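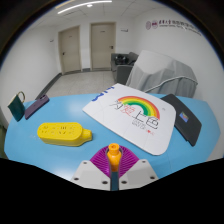 A small orange bottle between two gripper fingers.

How I clear a cluttered table and keep it clear

I work from home in Mostyn, in a flat where one table has to do everything. Breakfast, bills, sewing, the lot. By Tuesday it used to be buried. I've tried plenty of systems and this is the one that stuck, so let me walk you through it!

Step 1. Set a timer for 20 minutes. You can do longer, but I get grumpy and start reading old receipts.

Step 2. Grab two boxes. I use the shallow ones from Sudel (shoe boxes are fine too). One is for things that live in another room, the other is for things that don't live anywhere yet. Trash goes straight in the bag.

Step 3. Empty the whole top, even the stuff you think belongs there. Then wipe it down with warm water and a drop of dish soap. Dry it with an old towel or you'll get streaks, especially on a shiny top.
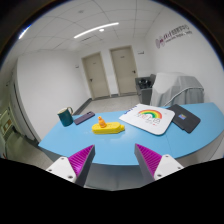
Step 4 is picking what gets to come back, and this is where I always used to cheat. I'd put back the pens, the candle, the mail, the other candle... and there I was again. Now I only allow what I'll use before lunch. A mug and a phone are fine, say, like the teal one and the purple one up there, but the phone goes flat on the table and the mug gets a coaster. Everything else waits in the second box.

Step 5. Leave that second box by the door for 48 hours. Anything you went digging for has earned a home, so find it a drawer. I donate most of what's left.

Paper needs its own spot. I have a Romis letter tray on the shelf and I go through it when the kettle's on. If it's full, I sort it that same evening, before dinner.

One more thing on wiping: skip the scrubby side of the sponge. I dulled a patch on my last table that way and had to keep a plant on it until I moved.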